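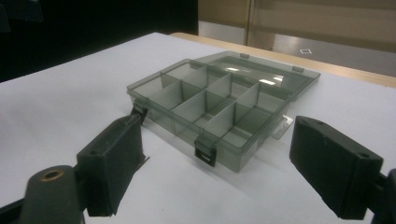 分格盒的几点用法：小零碎怎么放才找得着

家里的零碎东西，说起来每一样都不值几个钱，可要用的时候翻不出来，真是能把人急出一头汗。我自己就有过这么一回，去年11月，厨房柜门的合页松了，明明记得抽屉里有一小包配套的螺丝，翻了整整一个晚上，翻出来三卷胶带、一把钝了的小刀和半盒图钉，螺丝愣是没影儿。后来还是跑到Brarncombe街上的五金铺子现买的，回家第二天，那包旧螺丝就从针线篮里冒出来了（到底怎么跑进去的，到今天也没弄明白）。

从那以后我就认认真真地用起了分格盒，就是那种透明塑料的、带盖子带搭扣的小盒子。用了这些日子，前前后后也收到不少读者来信问这问那，索性坐下来把心得从头到尾写一遍，您泡杯茶慢慢看，挑用得上的拿去就好。

先别急着买盒子

我知道，看到漂亮的收纳盒手就痒，我也一样。可我还是劝您先把要装的东西统统倒出来，找一张干净的大桌子，铺块浅色的垫板或者旧床单，全摊开。浅色的底子特别要紧，黑螺丝、小弹簧、缝衣针掉在上面一眼就看见了，要是掉在花桌布上，那可就够您找的了。

摊开以后粗粗地归一归堆：钉子螺丝一堆，电池一堆，纽扣别针一堆，笔芯橡皮一堆，剩下那些说不出名堂的也给它们单独一堆。归堆的时候千万别在一样东西上纠结太久，拿不准的先扔进“说不出名堂”那堆，回头再看。我家那一堆到最后总是最大的，慢慢您就习惯了。

归好了堆，再看看哪一堆最大、哪一样最长，心里就有数了。我有位老读者Keith Katene，来信说他把工作间里的零件一个个数过，总共795件。我可没这份耐心，不过他接下来那句话我很赞成：最长的那件东西量一量，再去挑盒子。他那里最长的一根是12厘米的螺栓，结果头一回买的盒子偏偏差了一指宽，只好又跑一趟。

大格小格要搭配

很多人挑盒子专挑格子多的，觉得格子越多越划算。其实要看您装什么。全是小格子，装珠子、装螺母当然好，可一支笔、一把小剪刀就没地方躺了。我自己最顺手的搭法，是一边留个大格，另一边排一溜小格，扁的、长的、纸片一类的东西搁大格，细小的进小格，谁也不碍着谁。

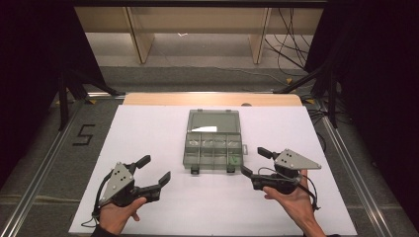 大格里平放一张白纸，右下角的小格里先搁了一件绿色的小东西。

说到纸，我多唠叨两句。盒子里放张纸，用处大着呢！可以写清单，哪一格装什么，照着格子的样子画个小图，家里别人来拿东西也不用喊您。也可以写上次添货的日子，我那张上头现在写的就是2026年4月4日，那天正好在家，把几个盒子从里到外收拾了一遍。纸别裁得太大，四边都要留点空，手指头伸得进去才好拿。要是怕字迹蹭花，用铅笔写，改起来也方便。

有的盒子隔板是活的，可以抽出来换位置，有的是跟盒身做死了的。买之前轻轻往上提一提隔板就知道了，别使蛮劲。活隔板的好处是能跟着东西变，坏处是薄的小东西容易从底下的缝里钻到隔壁去，针和垫片尤其爱干这种事。我的办法挺土的，在隔板底边贴一条窄窄的透明胶带，贴平了基本看不出来，想换位置的时候一撕就掉。

装的时候有个顺序

装盒子看起来没什么学问，可顺序对了真的省事。我习惯从最里头的格子装起，往自己这边一格一格来，手就不会老从装好的东西上头过，袖子也不会带翻什么。天天要用的放靠自己的那一排，一年用不了两回的放最里头。惯用右手的人，顶常用的放右手边那一格，左手的就反过来。

格子装到七八分满就停手吧。装得冒了尖，盖子一扣，上头那些就往旁边格子里滚，您前面的工夫可就白费了。要是一样东西实在多，宁可占两格，或者多出来的另装一个小袋子放到储藏柜里。

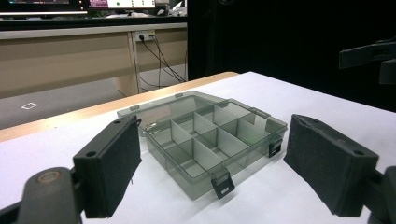 养成开盖子的好习惯，比买什么样的盒子都管用。我见过太多人一只手托着盒子，一只手掀盖子，掀到一半盖子往回弹，哗啦一下满地都是。盒子一定要先在桌上放稳当了，搭扣一个一个松开，再把盖子整个儿翻到后头去。像这样三乘三的九格盒，盖子全部打开、在盒身后面平平地贴着桌面，前面的搭扣朝下垂着，取东西的时候就没有什么挡手的，后面那一排格子也一样好够。桌子后头要是地方不够大，把盒子斜过来放也行，总归别让盖子半立着。另外盒子别贴着桌边，往中间挪一挪，胳膊肘碰一下也不至于出事。

合盖子也有讲究。先用手掌在盖子上轻轻按一按，觉得有地方顶着，就是有东西高出来了，打开看看，别硬扣。搭扣是这种盒子身上最容易坏的地方，我从前有个盒子就是这么让我给按断的，后来一直拿橡皮筋箍着用，难看是难看，倒也用了好久。两个搭扣的盒子要两个都扣上，只扣一个，拎起来那一边准翘。

透明也要贴标签吗？

这个问题来信里问得最多。我的看法是，看您怎么放。盒子平摊在抽屉里，往下一看里头是什么清清楚楚，那就不用贴了。要是一个摞一个地叠起来，或者像书一样竖着插在架子上，从侧面看过去都是灰蒙蒙一片，那还是老老实实贴一张。烟灰色的盒子尤其要贴，深色的小东西装在里头，隔着壁看都差不多。

标签贴在盒子朝外的那一面，别贴盖子上。我的邻居Mikel当初全贴在盖子上，有一回把两个盒子的盖子拆下来洗，洗完装错了，整整一个礼拜都在纽扣盒里找钻头，还怪自己记性差。字要写大一点，写得笼统一点，“电池”两个字就够了，什么型号什么用途，留给盒子里那张纸去说。

电池要单独说一说

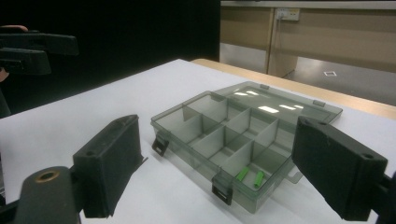

电池占的地方不大，麻烦却不少。新的旧的一定要分开，最好隔开两格，中间空一格也不嫌浪费。我从前把换下来的和没用过的混在一块儿，遥控器换了三回电池都不亮，还以为是遥控器坏了，差一点扔掉！现在家里的规矩是，换下来的直接放进门口的旧罐子，攒一攒送去回收点，压根儿不进盒子。

放进格子里的电池让它们躺着，头朝一个方向，别和回形针、钥匙、螺丝这些金属的东西混放。纽扣电池又小又亮，孩子看着像糖，家里有小朋友的，请务必留在原包装里，连盒子一块儿放到高处带锁的柜子里。这一条没得商量。

盒子脏了怎么洗

透明塑料用久了会发乌，还会有一道道细细的划痕，看着就没有刚买来时那么可爱了。划痕我没什么好办法，发乌倒是能洗掉大半。把东西全倒出来，盒子里滴两滴洗洁精，加200毫升温水，盖上盖子晃一晃（搭扣扣好，在水池上头晃，别问我为什么要加这一句）。角落里拿一把旧的软毛牙刷慢慢刷，隔板和盒底相接的那一道最容易藏灰，多走两遍。别用开水，也别用钢丝球。

洗完以后倒扣在毛巾上，晾到第二天再装东西。千万别心急，角落里剩一点水，针和螺丝隔几天就要生锈。真等不及的话，拿棉签把每个角都吸一吸。

一点花销和一点闲话

常有人问我盒子是在哪儿买的。大的那几个是在Hollis杂货店买的，小的是女儿从Hivby给我捎回来的，牌子我真没留意，您就近挑结实的就行。买的时候把搭扣开关几下，盖子开合几下，听听声音，脆生生的就挺好。再看看格子的四个角是圆的还是方的，圆角的好拿小东西，手指一拨就顺着滑上来了；方角的装得多些，可是最后一颗螺丝总赖在角里不肯出来，得备一把小镊子。

抽屉也要量，里头的净宽和净深都量一下，写在手机里随身带着。我那个抽屉净宽215毫米，头一回全凭眼睛估，买回来的盒子横着竖着都塞不进去，最后只好搁到窗台上装种子去了，倒成了家里最好看的一个盒子。

下回我想写写种子怎么收，还有绳子、电线那些老是打结的东西。您家里要是有什么顺手的法子，写信告诉我，长一点没关系，我爱看。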